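Filed under: Home & Hobbies / Sewing Room / 4 comments

I finally did it. I sorted the fabric stash, all of it, and I have been floating around the house ever since!

If you've been reading since the August post about the closet shelf coming down, you know how bad things had gotten. Fleece on top of quilting cotton, half a tablecloth I was saving for who knows what, and a bag of zippers inside another bag of zippers. I kept buying more because I couldn't find what I had (I own three pieces of the same gray flannel, all bought separately, all lovely).

So I cleared off the big table, put the kettle on, and pulled everything out. I got a new kitchen scale last month, a little Skosteo, and I couldn't resist weighing a few things. The flannel pile alone came to 1,562 grams, and my beloved scrap bag was 892. That's a lot of scraps! I regret nothing.

How I'm folding now

I used to roll everything, which looks so pretty for one day. Now I fold each piece in half the long way, then in half again, and wrap it around a piece of cardboard. The cardboard is cut from the Urkine boxes my bins came in – free, sturdy, and just the right height for the shelf. Slippery stuff gets one pin at the end. Everything stands up like books, and I can see every single edge from the doorway. I keep walking past just to look at it.

Small pieces go in a shoebox, anything smaller than my hand goes in the scrap bag, and I'm trying very hard to stick to that.

The camo

Now for my favorite find of the whole day. I had completely forgotten about this fabric, and there it was at the very bottom, under the old curtains. I bought it at Paquette years ago when they were clearing out their fall prints, and I remember carrying it to the register feeling so pleased with myself. I'm not a camouflage person at all, but the orange! It goes with the brown and the mustard like a pile of leaves, and then those jagged bits of black wake the whole thing up. It's soft, too. I got it out on the table and spent far too long just moving it around and thinking about what it could be.
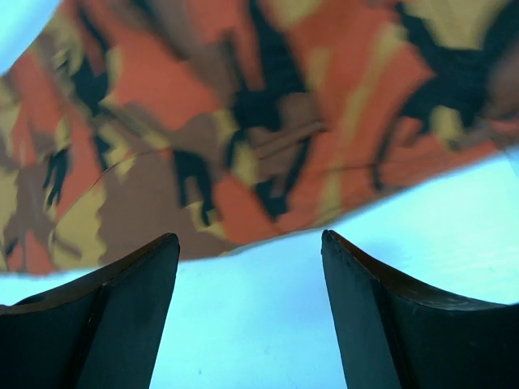
What it's going to be

My first idea was a tote bag, but I have so many tote bags. Then I thought about pillow covers for the porch, and I think that's the winner – two big ones with plain brown backs, envelope style so I don't have to put in a zipper (even though I clearly have the zippers). If there's enough left over I'd love to make a drawstring bag for the hiking snacks.

I'm using the Kukanden pattern again, the one with the wide hem. It has you cut everything a little larger than you'd expect and trim later, and my corners have come out so much nicer with it. I'll press the creases out first and see how much I really have to work with.

The curtains are going in the donation box, by the way. The gray flannel is staying, all three pieces. Pajama pants for everybody this winter!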